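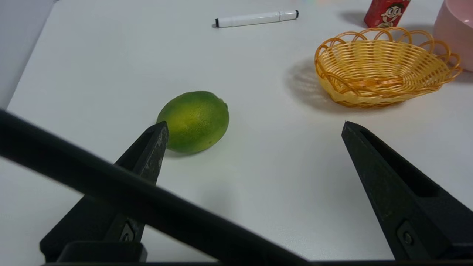 Category: Business communication

Shared inbox

A shared inbox is an electronic mailbox which is read and answered by more than one person. It has one public address, for example for orders or for general questions, and the members of a team open it with their own accounts or with a common password. Shared inboxes are used mostly by small and medium companies, by public offices and by the service departments of larger firms. The terms team inbox and group mailbox are used with the same meaning, although some authors keep "group mailbox" for a mailbox that has no tools for dividing the work.

Difference from a mailing list

A mailing list sends a copy of each message to the private mailbox of every member. In a shared inbox there is only one copy, and a change made by one member is seen by all the others. If a message is deleted, it is deleted for the whole team. For this reason many systems keep deleted messages for a fixed time before they are removed.

Assignment of messages

In the simplest form there is no assignment, and each member takes the message that is next. This can lead to double answers, when two members write to the same customer at the same time, and also to messages which are opened but stay without an answer. Munther Qudah called the second case "read and left" in his handbook for office managers, and the expression is now found in some training materials.

Three methods of assignment are common. In manual assignment a coordinator gives each message to a member. In rotation the software does this by a fixed order. In assignment by subject the message is directed according to words in the subject line or according to the address of the sender. The last method needs regular care of the rules, as old rules often continue to send messages to people who have left the team.

Use in small companies

Frauke Fuchs and Kornél Bognár described the change to a shared inbox at Janov, a supplier of office furniture with 18 employees. Before the change, customers wrote directly to the salesperson they knew, and during holidays their messages waited. The company first opened the inbox to six members and later reduced the number to five, after the bookkeeping received its own address. In June of the same year the inbox took in 904 messages. The authors noted that older customers continued to write to the private addresses for a long time, and that forwarding by hand was still necessary.

A different arrangement was used by Preltach, where the telephone notes were also typed into the shared inbox. Châu Trình considers this useful only when the notes follow a fixed form.

Privacy and records

Every member can usually read the full history of a shared inbox. Messages about salaries, illness or complaints against a colleague should therefore go to a separate address. When all members use one password, it is not possible to establish later who wrote a certain answer. Individual accounts with access to the common mailbox are preferred for this reason.

See also

Canned response
Help desk
Mailing list
Out-of-office message

This page was last edited on Oct 29, 2020.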